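Milenside Recipe Notes
README for the data files, last changed 11/02/2018

The collection holds 1476 short recipe notes from home cooks in the Milenside area. They were typed by hand from paper cards and old notebooks. From these, 1076 notes have a full list of ingredients. The others have only the steps, and I left them as they are.

Files

recipes.csv has one note on each line. The columns are id, title, ingredients, steps, source and language.
units.csv gives the local measures and their weight in grams. A "jeten" in the old notes is a small cup, not the shop named Jeten.
sources.txt lists the notebooks, with 9 entries.
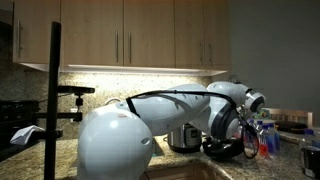
Spelling was kept as the cooks wrote it, so the same spice can appear under several names. If you want to search by ingredient, please use the column "ingredients_clean", which was added in April. It is filled only for the first 1000 notes. Oven temperatures are in Celsius, but some cooks wrote only "medium" or "strong", and I did not change this to numbers.

Known problems

Notes from the Sikder notebook have no dates. Two pages of the Justis notebook are hard to read, and the missing words are marked with [?].

Use

You may copy and change the files for any purpose. Please keep the source column when you share them further. Corrections are welcome, best with the id of the note.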